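When a Robot Comes to Work

Written for readers ages 8 to 11
March 2, 2024

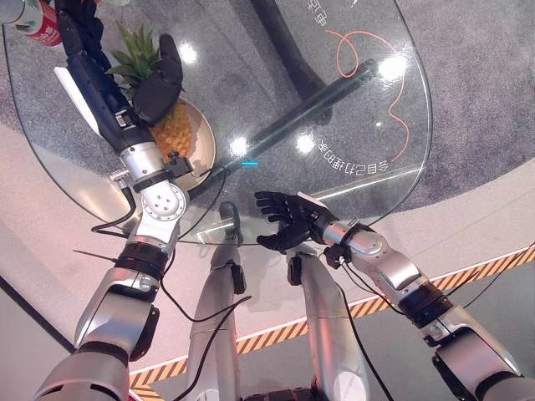
Most people spend a big part of the week at work. They have a desk or a truck or a counter, and a list of jobs to get through. Some of those jobs change every day. Others are the same every time, and those are the ones that companies often give to machines first.

Using machines to do jobs by themselves is called automation. A dishwasher is a small kind of automation. So is a traffic light. A robot with arms and hands is a bigger kind, and it takes more work to set up.

What happened at Unwood

Unwood is a company that packs fruit and sends it to stores. It has 78 workers in one long building. On a busy day, 4,000 pieces of fruit go through the packing room. In November the company started using 2 robots made by a firm called Trelent. Each one has two arms, and each arm has a hand with fingers.

Before that, people did all the packing by hand. A packer picked up a piece of fruit, looked it over, turned it, and set it in a box. Then the packer did it again. By the end of a shift, many packers had sore wrists and sore backs.

Why fruit is hard for a robot

You can pick up a pineapple without thinking much about it. You know the leaves are pointy and the middle is heavy. You know how hard to squeeze. You learned all that by touching things since you were a baby.

A robot has to be taught. If it squeezes too hard, the fruit gets bruised. If it doesn't squeeze hard enough, the fruit falls. A pineapple also has two very different ends, and no two pineapples are quite the same shape. A robot that is good at picking up boxes may be bad at picking up fruit.

Hands with fingers can help, because fingers can bend around something that isn't flat. But fingers have many small parts inside, and each part has to move at the right time. The Unwood robots are still slower than a person when the fruit has an odd shape.

Who does what now

The robots at Unwood lift and place. People still check the fruit, because a person can smell when something is too ripe and can spot a soft place. People also decide what goes to which store.

Some workers have new jobs. One job is called robot tender. A tender starts the robot, watches it, and stops it if something goes wrong. Tenders took 40 hours of training, and part of it was learning how to read the robot's error messages. A computer program called Undeo keeps a record of each time a robot stops, so the tenders can look for patterns.

Staying safe

A robot arm is strong, and it may not know you are there. Workplaces often use yellow and black striped tape on the floor to show where people should be careful. At Unwood you do not step over the tape while a robot is on. There is also a red button that shuts it off. Every worker learns where it is on the first day, even the people who work in the office.

Is it good or bad?

People at Unwood don't all agree. Some are glad they don't have to lift so much. Some miss the old way, when the packers stood side by side and talked all morning. Watching a robot can be lonely, and it can be dull.

Some people worry about their jobs, too. Unwood did not send anyone home when the robots came, but it did hire fewer new packers afterward. At other companies, people have lost jobs to machines and had to find different work.

Words to know

Automation: using machines to do a job by themselves.
Shift: the hours a person works in one day.
Tender: a person who looks after a machine.
Error message: a note from a machine that says something is wrong.

From the Bhattacharjee Young Readers series on work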